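Home | Opinion | Workshop | Letters | Archive

A robot that stops is telling you something
By Yolandi Maluleke, December

In our workshop at Drinstead we have a table with two arms, and in the autumn one arm closed its gripper on a colleague's thumb. He had a bruise and a bad afternoon. The report for Pallangate, who own the building, needed one line for the cause, and somebody wrote "operator error". I don't agree with this line and I want to say why.

The arm had stopped by itself 17 times that week. Each time the screen showed the same message, force limit reached, and each time one of us pressed reset and continued. After some days we did it without reading. Then the limit was raised, so that the work could go on - I was in the room and I did not object. The thumb came two days later.

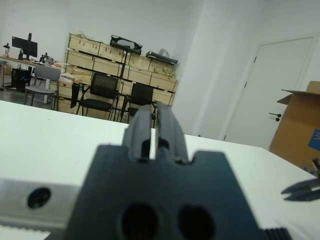 Who should be allowed to raise a force limit? Two people together, and neither of them the person who is waiting for the job to finish.

I know this rule sounds slow. In a small place everybody is waiting for something, and a second signature can take until the evening. But the reset button costs nothing to press, and I think this is the real fault in our system. The cable inside the wrist was worn, we found it after we opened the cover, and the arm was feeling a load which did not exist. It complained correctly. We had taught ourselves not to listen.

My friends at Mthembu keep a paper notebook beside each machine and write every stop in it by hand. I used to find it old-fashioned. Now we have one also, and on the first page I copied the message from that week. "Operator error" is still in the report. I have asked for it to be changed - until now without an answer.

Comments (3)

Atura: We had the same thing with a worn cable. It took us 7 weeks to find it.

benchtop924: Two signatures will not help if both people are tired.

P. in Drinstead: Is the thumb all right now?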